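Ticket 1574 – Simulation cell "Mundgate kitchen", arm stops before the sink task
Opened: 1 May 2018
Component: Pramau controller, Tokon scene files
Status: waiting for confirmation

Problem
After the update of the scene files the arm goes to its start pose over the sink and then stops with fault 1415 (joint limit, wrist). The fault comes before the gripper receives any command. The same task was running without fault on the March files.

What I checked first
I restarted the controller and loaded the scene again, no change. I compared the joint limits in the Amoah arm model with the old copy and they are equal. I also removed the sponge and the pan from the task and ran only the start pose. The fault came again, so the objects are not the reason. 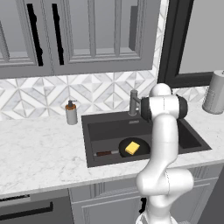 Next I looked at the base position of the arm. In the new files the base is moved 15 mm farther from the counter, but the start pose was saved with the old base. The planner tries to keep the gripper at the same point near the faucet, and for this the wrist must turn almost to its limit. With a small rounding error it goes over.

Change made
I put the base offset back to the March value and saved the start pose again. Then I ran the start pose 20 times and fault 1415 did not appear. The full task I have not run yet.

Still open
– Please confirm if the new base position was wanted. If yes, I will keep it and teach a new start pose with the wrist more in the middle of its range.
– The log writes the fault two times for each stop. It is a small thing, but it makes the log difficult to read.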